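Parts sorting cell idled at Nutetstead plant after arm fault

A two-arm sorting cell at the Aebischer brake parts plant in Nutetstead was shut down for nine days in July after one of its arms kept moving when a stop had been called, the company said.

The fault came up at 5 a.m., near the end of the night shift. An operator pressed the stop button to clear a dropped pad. The left arm halted at once, but the right arm carried on for up to 14 inches before it came to rest against the edge of the table. The operator had not yet reached in and was not hurt.

"The stop is supposed to hold both arms, and it held one," said Yaa Aidoo, the plant's safety manager. "We locked the cell out and went back to sorting by hand."

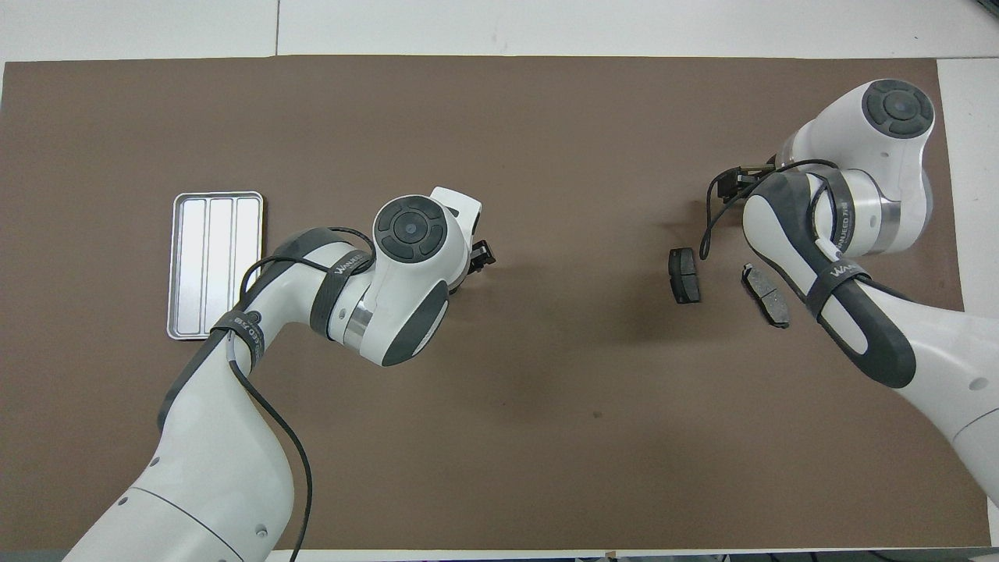

Two brake pads and a metal tray on the mat between the arms of a sorting cell.

Clarer, the contractor that installed the cell, traced the problem to a relay in the right arm's control box. The relay had stuck closed and the fault was not reported to the main controller. Clarer has replaced the part and changed the software, called Closa, so that the cell will not start unless both relays pass a check.

Engineers ran 316 test stops before the cell was handed back, said Ayuba Bonsu, who led the repair for Clarer. Both arms stopped each time.

Operators must now switch off power at the wall before reaching over the table. Aebischer said the same relay is used in a second cell at the plant, which will stay off until its parts are replaced.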